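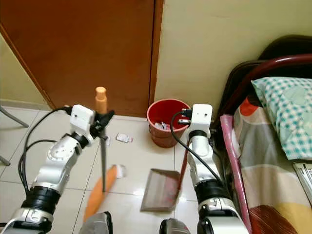

Trammont Bedroom: Cleaning Day

Welcome to the cleaning day gallery! We finally gave the little room by the back door the attention it deserves, and I had so much fun picking out colors for the new cleaning things. Orange and red all the way!

The broom
Orange bristles and an orange cap on the handle to match. It looks so cheerful against the white tile, and I love it.

The dustpan
See-through tray, thin red handle. Sayaka found it for me and I've already ordered a second one for upstairs.

The red bucket
Small, round and just right for the corner by the door. Scrap paper goes straight in!

More rooms coming in October.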